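Buscamos gente para Pover, tienda de segunda mano y reparación de ordenadores. Incorporación en abril.

Un puesto de mostrador, media jornada, 20 horas semanales. 800 euros brutos al mes. Atender al público, coger el teléfono, apuntar encargos, cobrar. Algún domingo suelto, se compensa con otro día.
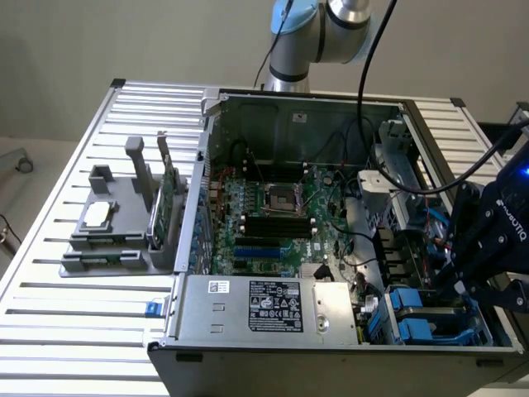

Qué pedimos: español fluido, portugués se valora mucho (buena parte de la clientela lo habla). Paciencia con la gente mayor que viene sin la contraseña. Experiencia en caja, mejor si has usado Fikport, si no te enseñamos en dos tardes. No hace falta saber de informatica para el mostrador.

Contrato de cinco meses, prorrogable. Cuatro semanas de prueba, pagadas claro.
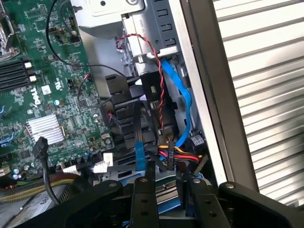 Placa base Dell con su disipador, dentro de la torre.

Interesados: CV y un par de lineas contando quién eres, a la atención de Ilídio Mendes, o lo dejas en la tienda por la mañana. Preguntas sobre horarios, a Rosemarie Wunderlich. Entrevistas por orden de llegada asi que no lo dejes para úlitma hora. Sin foto en el CV, por favor.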